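Gripper Trial Working Group
Minutes of meeting, 16 April 2021
Drevia, Holevville site
Chair: Naima Cherkaoui

1. Previous minutes
Accepted with one correction. The February minutes gave the wrong part number for the wrist camera bracket. The drawing is right and stays as issued.

2. Finger comparison
Two finger sets have now been run on the same arm: the El Fassi parallel set and the Zomundale soft-tip set. Each did 23 tabletop picks under the same controller settings. The El Fassi set missed two. The Zomundale set missed none but took longer to close, and the group did not agree on how much that matters. N. Cherkaoui asked for closing times to be logged separately from travel times before anyone draws a conclusion.

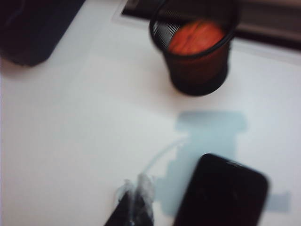
Flat items are still the hard case. Both sets tend to push a thin object along before getting under it, and lowering the approach speed helped only a little. It was agreed to try a shallower approach angle — the controller already allows it — and leave the grip force alone for now.

3. Wrist camera
Blur during fast moves was discussed again. A shorter exposure will be tried first. If that makes the picture too dark, the bench lighting will be looked at before any request for a different camera. The mount stays where it is until the comparison is finished, so that the earlier runs can still be used.

4. Controller
The update has been held back. Over 14 runs are logged on the current version and the group does not want to mix the two.

5. Actions
Separate closing times in the log: N. Cherkaoui
Shallow approach test, both finger sets: bench team
Exposure test: bench team

Next meeting to be set once the approach test is done.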